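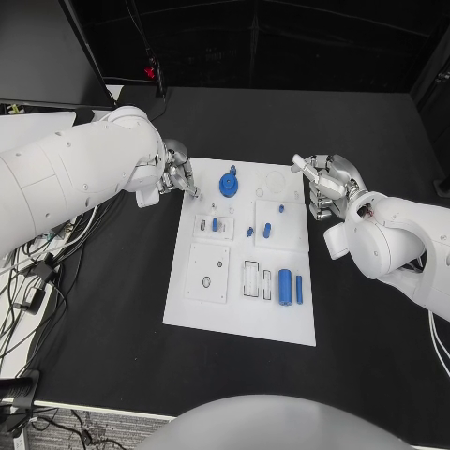

Tihomir Stoyanova asked, before we had even got to the apologies, whether a choral festival without an audience in the room was still a festival, and said that if it wasn't then we had better find another word to put on the posters.

Home News Program Minutes Contact
Share 12

Postmont Winter Choral Festival
Minutes of the planning meeting, August 2020

It was a good question and it more or less set the tone for the evening, so it goes first, out of order. Everyone met by video link except the two of us at the hall, who sat at opposite ends of the same room and echoed terribly until one of us muted.

1. Apologies and last minutes
Apologies came from the Gilani Singers, whose rehearsal clashed. The last minutes were accepted with one correction: the Bitum Brass would like it noted that they offered to play outdoors "weather permitting" and did not promise to play in snow. So noted, with our thanks and our sympathy for their valves.

2. Whether to go ahead
There was a long talk about this, and a kind one. Several people said how much they had missed singing with others since the spring, and that a date in December would give their choirs something to work toward even if the date had to move. Others felt just as strongly that asking older singers to travel was wrong this year. Nobody was cross with anybody. In the end we agreed that the festival will go ahead in December as a smaller event: small groups singing in St. Anne's Church, with the concerts sent out over the internet, and no massed choir. The Saturday night sing-along is dropped for this year. That was a hard one to let go, and the minute-taker would like to say so.

On the matter of the word, we are keeping "festival".

3. The Nenier commission
The new carol from Nenier has arrived in full score. It was written for double choir with the two choirs standing at either end of the church, so as it happens the spacing suits us very nicely. The tenor line in the second verse sits high and stays there. Two choir leaders asked if it might come down a tone, and Tihomir will write and ask, politely, before anybody starts pencilling things in. The French words need a pronunciation guide for the children's choir. Part copies will be sent by mail, as not everybody has a printer at home.

4. Money
We have $949 in the festival account once the deposit for the organ tuner is paid. The church has let us off the hire fee, for which a card will be sent (the good cards, from the drawer, and not the leftover Easter ones). A ticket for the online concerts was set at $12 for a household after some back and forth – there was a feeling that free concerts would reach more people, and another feeling that the accompanist ought to be paid properly. Anyone who can't manage the price will be given the link if they ask, with no questions.

The printed program was discussed at some length. Last year we ordered 300 and had boxes of them left over. It was agreed to print a short run for singers and families who like to keep one, and put the rest on the website.

5. Order of concerts
A first draft was passed around. Friday evening opens with the Gilani Singers and the early music set. Saturday afternoon belongs to the children's choir and the Bitum Brass, the latter now indoors by the west door. Sunday closes with the Nenier carol and the candlelight pieces. A request to move the children earlier in the day, on account of naps and tempers, was warmly supported.

It was pointed out that the draft has three settings of the same Magnificat text across the weekend. Some thought this was too much and some thought it was a lovely thread to run through the whole thing. Left for next time, and please do listen to all of them before then.

6. Anything else
The piano needs moving away from the radiator before the heating goes on. Folders from last December are still out with singers – if you have one under the bed, kindly bring it back. The lost scarf (green, hand-knit) is still at the hall.

Next meeting by video link, date to be settled by email. The meeting closed a little late, with the altos trying a verse of the new carol over the link, which was a dreadful noise and cheered us all up.

3 comments

Marg: So sad about the sing-along but I think you've made the right call. Will there be words on screen so we can join in at home?

Second bass: Please leave the Magnificats in! All of them!

Ines P.: Green scarf is mine, I'll come by for it. Also happy to help with the French for the little ones.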